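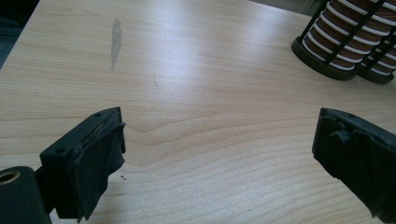 Photo: Rikance

How to replace the finger pads on the Perham hand gripper
Posted Jun 28, 2019

The Perham is a hand-held two-finger gripper sold by Bommont, mostly to people who record pick-and-place work for robot training. The fingers last a long time. The pads don't. Ours get changed when the padding starts to lump or tear, and the whole job fits in a lunch break.

What you need
Pad set (Bommont sells them in pairs, left and right)
Small hex key, the one that came in the box
Plastic scraper
Rubbing alcohol and a lint-free rag
Contact cement, if your pads are the plain-back kind

Removing the old pads
1. Open the gripper all the way and set it on its side.
2. Peel from the back of the finger toward the tip. If the pad comes off in strips, let it, and scrape up the rest.
3. Wipe the bare finger with alcohol and let it dry. Keep the alcohol out of the pivots.

Fitting the new ones
4. Dry fit first. The pad should reach the tip of the finger without folding over it.
5. Glue, wait for the cement to turn tacky, then press from the center out.
6. Close the fingers on a folded rag and leave them overnight. The Stevens quick-set cement says one hour -- we had a pad slide at one hour, so overnight.

Checking the grip
Use paper cups. They are cheap, and they show too much pressure right away as a crease in the base. Pull one from the stack, close on the rim, and lift slowly. 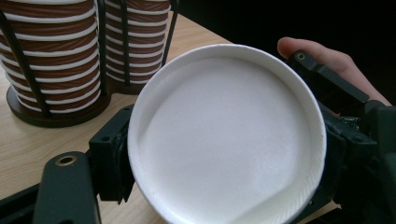

If the cup turns as you lift, one pad is sitting higher than the other. Squeeze only as hard as you need to. New pads grip better than old ones and it takes a few cups to get used to that.

How often
Bommont says 1000 closes per set. We got nearly 700 on cups and less on anything with a sharp edge. Write the date on the pad bag.

A spare set is worth having in the drawer. The new pads with the peel-off backing are due in July, and step 5 will change then.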